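Three evenings with the same old tower

April 19, 2018

I've been promising a post on the gripper comparison since March, and since I've had two emails asking if I'd given up, I guess it's time to write something down (I haven't given up, I've just been slow!).

Our whole question is how well an arm can get its fingers inside a desktop computer, which sounds easy until you try it. There's so little room between the drive cage and the board that I now think about finger length in the car, in the shower, pretty much everywhere. I had bookmarked a long write-up from Drukeck about fingertip pads, and it helped a lot with the printed fixture for the small parts, though less with the fingers themselves.
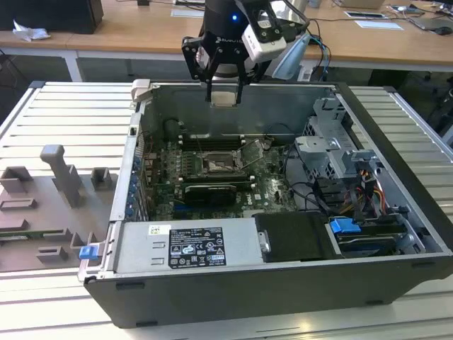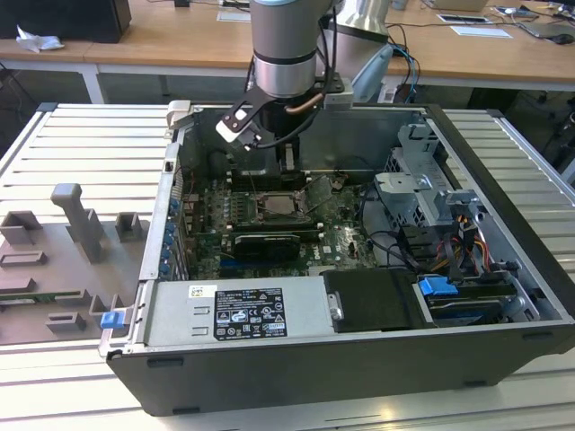
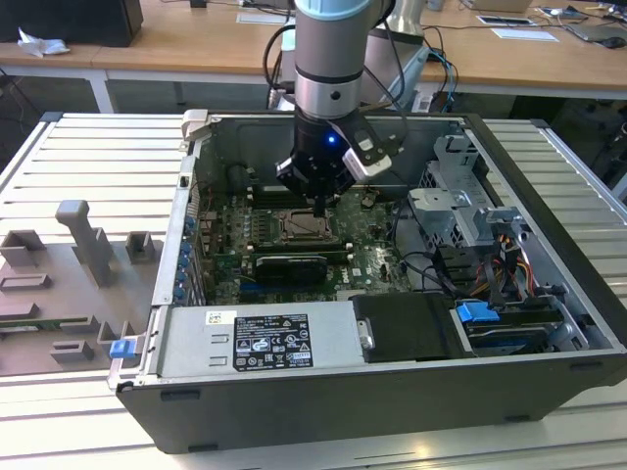 Reaching into the open Dell, with the gray parts fixture on the left.

What I like about a parallel gripper is how predictable it is. You tell it a width and you get that width, and after 20 memory stick pulls I'd stopped holding my breath. The wrist camera is a different story. It sees beautifully from high up, then you go down toward the socket and the finger is in the way of the very thing you wanted to look at. I've moved my approach pose over and over and I'm still not happy with it.

The controller log for the week is 3,814 lines, and I've read maybe half. Next up are the narrower fingers from Cosolex, if they ever ship.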